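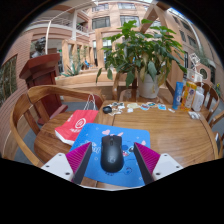 Plonmont Replacement Finger Pads (ribbed, magenta) – sold as a pair

If you've got one of our Plonmont hand-held grippers you probably know the pads already, because they're the part you touch, clean, curse at and eventually replace. The kit gets you two new ribbed pads, two white brackets and the screws to hold it all together. I'm Ozan Aydoğan, I pack most of these myself, and I also answer the support mail, so a lot of what follows is me trying to get to your question before you send it.

What fits what

The pads fit every Plonmont hand-held, old handle or new. They do not fit the Melville, which has a narrower bracket and a different hole pattern (people try, I get the photos, please don't drill it). If you have a Melville, write to me and I'll tell you when the next batch of those is due. It was supposed to be February and it slipped.

Left and right are mirror images. The thin end of the wedge goes out toward the tip on both sides and the ribs face each other. If you hold the tool out in front of you and the smooth backs are looking at each other, you've put them on the wrong sides – swap them over and you're fine, no harm done.

When to change them

Run a thumbnail across the ribs. On a good pad the nail clicks over each one. On a tired pad it slides, and that's the time to order. I don't go by hours, since somebody who picks up sponges all week wears a pad very differently from somebody picking up bolts.

The other sign is small smooth plastic stuff getting away from you. A computer mouse is my favorite test piece, I keep an old one in the drawer for it. It's rounded on top, it's slick, and the sides tuck in a bit toward the bottom, so a worn pad rides up the shell and lets go. Fresh pads squeeze it and it stays put. Try it on a mouse pad or a bit of cloth first so you aren't skating it all over a tabletop.

Change both pads together, please! One new and one old means one side grabs and the other slips, and whatever you're holding turns in the grip. Aqeel Usmani in our workshop spent a whole afternoon hunting a "bent linkage" on a returned tool that had one new pad on it and nothing else wrong.

Fitting them

Power the tool down if yours has the encoder handle, and open the fingers all the way. You'll want a small hex key and a flat surface with a towel on it, the screws are tiny and they love carpet.

Take the bracket off with the old pad still on it. You can peel a pad off in place but you'll be pushing sideways on the finger joint the whole time and I'd rather you didn't. Back the screws out a little at a time, going from one to the other, and put them in a cup.

Wipe the seat where the bracket sits. There's usually a line of gray crud along the edge and if you leave it there the new bracket will sit crooked. A cotton swab and plain rubbing alcohol is all I use.

Set the new bracket and pad on, start all the screws by hand, and only then snug them. Snug means the key stops and you stop. The bracket is plastic and it will strip, and then you're buying another kit from me, and I'd feel bad about it.

Not every hole in the bracket gets a screw, by the way. The spare ones are for the Poulain side plate, and if you don't own that plate just leave them open. I get this question more than any other.

Do the second side the same way, then close the fingers slowly with nothing between them. The tips should meet first and the rest should come together after. If one tip lands ahead of the other, loosen that bracket half a turn, nudge it, and tighten again. Hold it up to a window and look for light between the ribs, it's the quickest check I know.

Zeroing afterward

New pads are a touch thicker than worn ones, so the closed position moves. On encoder handles, close the fingers gently, hold the side button until the light blinks, let go. Do this before you record anything or your opening widths will all be off by the same small amount, and you'll find out a week later (ask me how I know). Plain handles have nothing to zero.

Cleaning

Warm water, a drop of dish soap, an old toothbrush along the ribs. Let them dry in the air. No acetone, no citrus cleaner, and keep them out of the dishwasher. Dust is what kills grip most days, and I've had people order pads when all they needed was the toothbrush. I'd sooner lose the sale.

Store the tool with the fingers open. Squeezed shut on a shelf all winter, the ribs take a set and go flat on top.

Ordering

The kit is part 769. In the box: 2 pads, 2 brackets, 4 screws. The Pluvwood case has a pocket in the lid that holds one kit flat, which is where mine lives.

Color is magenta and only magenta at the moment. People ask for black, and I get it, but you can see a bright pad from across a room and it's easy to tell where your grip is when you look back over footage. I did sample a gray one and kept losing it against the bench.

If a screw is missing or a pad arrives with a torn rib, send me a picture and I'll mail a new one, no need to ship anything back. Tell me which handle you have when you write, it saves us both an email.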